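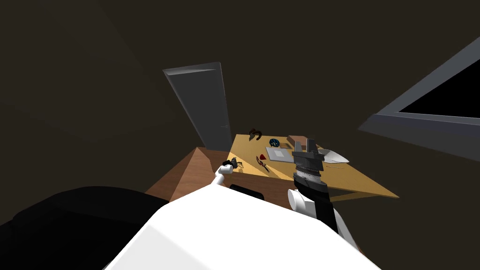
4. Placing the base unit

Before you fix the Prarnolik heating control on the wall, choose the place with care. The sensor inside the base unit measures the air near it, so a bad place gives a bad reading for the whole house. In a room like this one, with a gray door behind the table and a window on the right side, use a wall which is away from both of them. The height of the unit is measured from the finished floor.

1. Switch off the heating at the main switch.
2. Hold the wall plate in position and mark the two screw holes.
3. Drill the holes and push in the plugs from the Forent bag.
4. Fasten the plate. Do not tighten the screws fully yet.
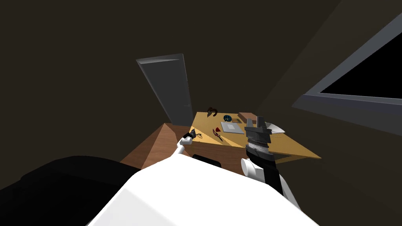
5. Check that the plate is level, then tighten both screws.
6. Hang the base unit on the plate and press until you hear a click.

CAUTION: Keep a free space of 200 mm on each side of the unit. Do not cover it with a curtain or furniture.

Note: If the display shows code 9, the unit is not seated correctly. Take it off and repeat step 6. 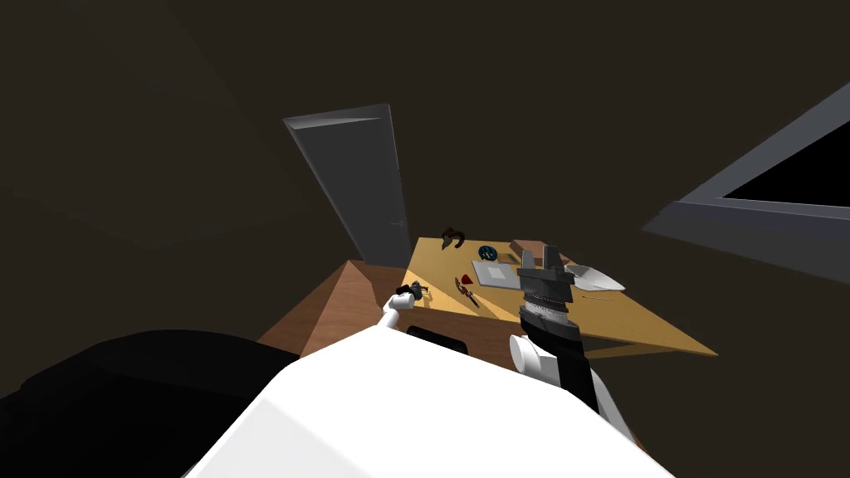 Page 2

5. First start

1. Switch on the heating. The display stays dark for a short moment.
2. Select your language and press OK.
3. Enter the installer code 1553.
4. Set the day temperature and the night temperature.

Note: Units delivered before August have the older menu. For these, please ask Tharun Kulkarni at the Gerkport service desk for the additional sheet.

Text revised by Tharun Varma, May 8, 2026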